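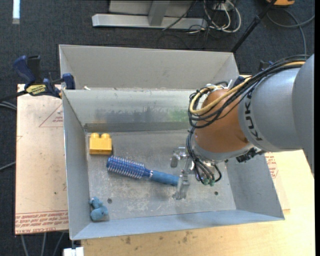
Sorkuta Household Objects Group, Department of Design and Material Culture

Research › Papers › Odds and Ends at Home › Section 4

4. What ends up together

I came to this part of the study expecting the bins to sort themselves out. Kitchen things with kitchen things, toys with toys, and a bit of fluff at the bottom. I was wrong, and cheerfully so! Most of the mixes we met look a lot more like Figure 4 — a blue round hairbrush, a yellow toy building block and a small blue plush toy, all sharing one scuffed metal floor.

Figure 4. A mixed set of three objects in the grey sheet-metal bin: hairbrush, building block and plush toy.

I'm fond of this set because each thing asks for a different word. When we showed sets like it to the 30 people in our Tivura sessions and asked them to name what they'd tidy away first, the hairbrush nearly always won. It has a proper home (bathroom shelf, bedroom drawer, bottom of a handbag) and people knew it straight away. The block was harder. One block on its own isn't much of a toy, and several people said they would just put it "somewhere" until the rest turned up. Plush toys got the longest answers by far, with a good deal of talk about beds, sofas and whose turn it was to go looking at night.

Colour muddied things more than I'd planned for. The brush and the plush toy are both blue, and a few people put blue things together before they thought about use at all. We had seen the same habit in the Kilow pilot in January, where I'd put it down to tired participants and left it out of the coding. It is back in now, as a category of its own, and all 108 answers have been coded again with it.

Size mattered less. I had half expected long-handled things to be treated as awkward, as they were in the Qaisi drawers, but a wide, open bin seems to take that worry away. The drawer results are in Section 5, along with the sets where people refused to sort anything.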